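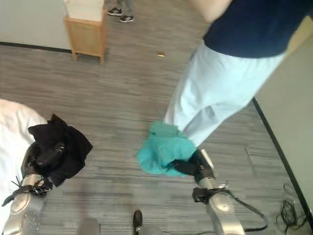 7 Oct 2020

Dye shed, second vat. OK, so the Wasska wool finally took! I was ready to give up on it after the last three tries (Bent, you were right about the scour, I'm writing it down so you can wave it at me later). The skeins came out a proper dark blue, a bit greener than the Carrilho cotton from last month but so much deeper than anything I got over the summer.

What I did differently, in the order I remember it. Scoured the wool overnight in the big enamel pot with the plain soap, no soda this time, and let it cool down in the same water. Rinsed until I got bored and then once more. Dry weight of the lot was 322 grams, wet it weighed a ton. I kept it soaking right up to the minute it went in the vat, and I think that matters way more than I used to believe. The last batch sat in the colander while I was on the phone and you could see it in the streaks.

Vat was the fructose one, started from the leftover stock. Temperature was 38 when I began and it had dropped a little by the end, so I put the lid on and wrapped the old quilt round it between dips. The surface had that coppery skin and a nice fat flower in the middle, and the liquid under it was yellow-green like weak pea soup. Smelled right too. (How do I describe "right" for anyone else reading this? Sort of like a wet hayloft. You'll know.)

Five dips, ten minutes each, twenty minutes of air in between. I wanted to do six but it was getting dark and I can't judge blue under the shed bulb, it all looks black to me. Next time start before lunch!

Skein by skein, since I tied them differently:
- A, loose figure-eight ties in four places. Even all over, best of the bunch.
- B, same ties but I used the thick string. Pale bands under every tie. Kind of pretty, but no good for the Wundthorpe order.
- C, the thin one from the bottom of the bag. Took up color faster than the others and I'd pull it after four dips.
- D, the one I dropped. It touched the sludge at the bottom of the vat and has a gray patch near one end. Washed it twice and the patch is still there. I'll overdye it with walnut in December when I've got hulls soaking anyway.

Rubbed all four with a damp white rag after rinsing. A and C hardly marked it, B left a smudge, D was a mess. Gave everything a vinegar rinse and rubbed again and B got better. D, well.

Talked to Bent Bech on the phone while the last dip was airing. He's been running his vat at Istcombe with henna as the reducer and says it holds for longer between feeds, but it's slower to wake up and the sediment is awful. He strains his through an old pillowcase. I'd like to try a small one side by side with mine, same stock, same water, same wool, and just see. His water is a lot harder than ours though, so I don't want to read too much into his numbers until we've both used the same jug.

Money stuff, so I don't lose the slip again: the last indigo order came to 254 with shipping. That's more than I wanted to spend, but the powder is finer and there's no grit at the bottom of the jar after it's been hydrated. The old stuff always left grit, and I spent ages with the mortar and still got specks on the pale cloths. I'd buy this one again, maybe a half share with Bent if he's up for it.

Fed the vat before I closed up. Two spoons of fructose, one of lime, stirred slowly round the edge and then the other way so I didn't drag air in. It was cloudy when I left. If it's still milky in the morning I'll leave it alone and not go poking at it like I did in the spring (poor thing, I stirred it to death).

To do:
- new lid for the small pot, the handle is hanging by one screw
- pH strips, down to the last 2
- label the jars!! I had to sniff three of them today to find the lime, and that is not a good plan
- cut a sample from A and pin it in the window, cover half with card, check it at the end of the month
- write to the Wundthorpe people and ask if they want the blue as dark as this or one shade up

Oh, and the rinse bucket has a crack down low on the side. It's fine if you only fill it halfway.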